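Section 4. Setting up the Motier match clock and scoreboard

Before you start: charge the handset fully. Takes 70 minutes from flat.

1. Stand the scoreboard at the halfway line, facing the main seats.
2. Hold POWER until the green light stays on.
3. On the handset pick NEW FIXTURE, then type both team names. Home side first.
4. Set half length and the break. Press SAVE.

Note: range is about 200 feet in the open. Less behind a metal stand.

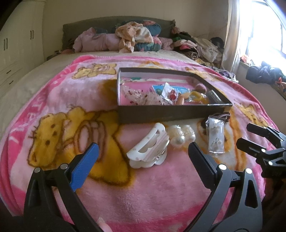 Hair accessories on a pink bear-print blanket.

5. Pair the handset. Code is 336, same for all Motier boards untill you change it.
6. Press TEST. Every digit should light. If one dosen't, see Section 7.
7. Behind-closed-doors games: turn HORN to LOW.

Caution: do not hang the board from a goal frame. Use the Hiswood bracket only.

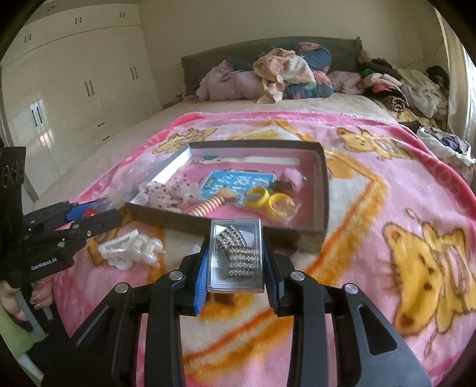 Can I fix the score after the final whistle?
Press EDIT within 21 minutes of full time, change the score, then SAVE. After that the result locks and you need the admin code.

8. Switch off at the handset first, then the board.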